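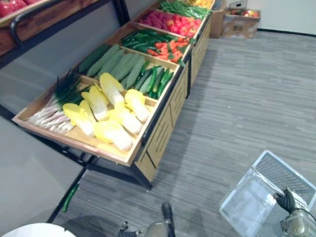 Head camera view at the mock produce rack. Right hand has the basket, left hand is free.

**1/** Two weeks of comparing hands on the grocery setup are done, so I'm putting the notes in one thread. Same arms, same head camera, same rack. The only thing I changed was what's bolted to the wrists.

**2/** The candidates: the jointed-finger hand you see in the photo (we buy it from Heydari), and a plain two-jaw parallel gripper from Dukden. Controller is Watovero for both. I wrote the adapter plates myself in July and they still have one hole in the wrong place.

**3/** The task: hold a shopping basket in the right hand, pick with the left, put the item in the basket. The produce is all artificial. Fake napa halves don't give the way real ones do, so don't read this as a food handling test.

**4/** Total picks logged across both hands: 2558. I threw out one morning's runs where the head camera calibration was off. Those aren't in the number.

**5/** Basket first. The handle is thin, and the parallel jaws hold it fine as long as the basket hangs straight. Tilt it and it starts to rotate between the pads. The jointed fingers wrap the handle and the tilt stays where you put it. Easy win for the jointed hand.

**6/** Napa halves. The parallel gripper was better than I expected. Open wide, come down across the short side, close. The jointed hand wants to curl under the cabbage and there isn't room when they're laid next to each other. It pushes the neighbor out of line about as often as it gets a clean grasp.

**7/** Gourds and cucumbers at the back of the near tray: both hands can do these. Reach is the problem there, not grip. The forearm comes in low over the cabbages, and I had to add a waypoint to lift the elbow.

**8/** Chili peppers. Worst item for both. They're small and dark and piled on each other, so depth from the head camera is mush. The jointed hand grabs two or pinches one by the tip and loses it. There's one on the carpet in the photo. The parallel gripper with the narrow pads was cleaner here.

**9/** Green onions. I gave up on picking single stalks and treated the bundle as one object. Jointed hand, no trouble. Parallel gripper, it sags at both ends and the leafy tops drag across everything on the way out.

**10/** Cable routing, for anyone building something similar. The jointed hand has a cable outside the body, and it snagged 13 times. I wrote down every one. A loop of hook-and-loop strap at the wrist fixed most of it. The Dukden unit routes inside and never snagged.

**11/** Swap time matters if you run both. Dukden takes me 4 minutes per wrist with the plate already on. The jointed hand takes longer, mostly the connector, and then you have to re-home every finger.

**12/** Controller notes. Watovero handles both under one config, but the force limits don't carry over when you change the tool. I found that out by squeezing a gourd flat. Save a separate profile per hand and load it by name.

**13/** Camera. I tried 3 head tilt angles. The steep one is good for the near tray and useless past the peppers. The shallow one gets you the far trays, but the cabbages block whatever is behind them. I settled on the middle angle plus a wrist camera for anything small.

**14/** Where I landed: jointed hand on the right for the basket, parallel gripper on the left for picking. I'll run that mixed setup next on the full Runditis list, green beans included. I haven't touched those with either hand yet.

**15/** Aníbal Caldeira asked for the raw logs and the adapter plate drawings. Logs go up Sat 16 September. Drawings after I move that hole.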